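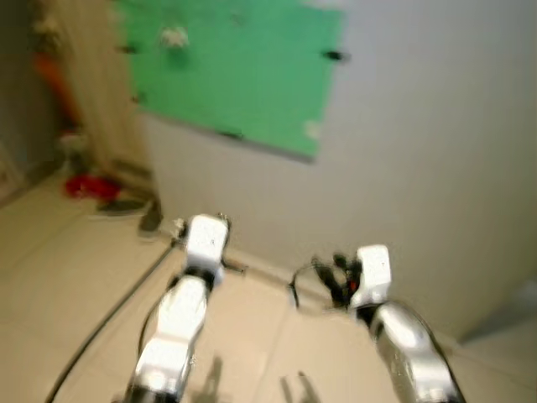 Fig. 1. Both arms raised towards the wall, blurred by the motion of the view.

Unit 4: Teaching by remote control
Notes by Ye-ji Shin, Piltivier workshop course

In the last unit you moved the arms by hand. In this one the operator sits at the control station and drives both arms from there. The recording keeps the head view and the joint positions together, and Luo, our training software, learns from the two side by side.

Fig. 1 is hard to use. When everything smears like this, the software can't tell where the fingers are, and neither can you. Turn the head slowly, stop, and only then move the arms. Watch where the cables run as well – a loop can catch on a gripper when you lift.
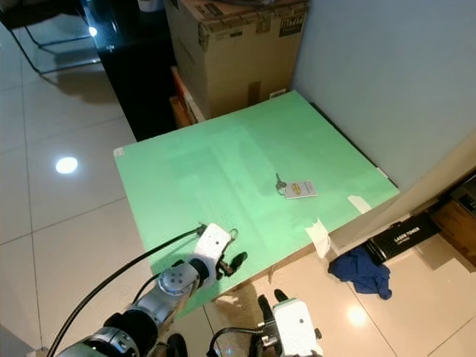 Fig. 2. Keys with a white tag on the green board, grippers close by.

The keys are a good first object for practice. They are small and flat, and they shift when pushed. Bring one gripper in over the board and use the other only if you need it. Shadows from the fingers help you judge height, so look for them before you close.

Recording rules
Start and end each run with both grippers open.
If you drop the keys, carry on and pick them up again. Mark the run as "recovered".
Stop the run if anyone steps within reach of the arms.
Change the starting place of the keys between runs.

The Kekanstead set has 137 runs of this task, 11 of them marked "recovered". Read the Voststead notes on labelling before the next session and bring one question about them.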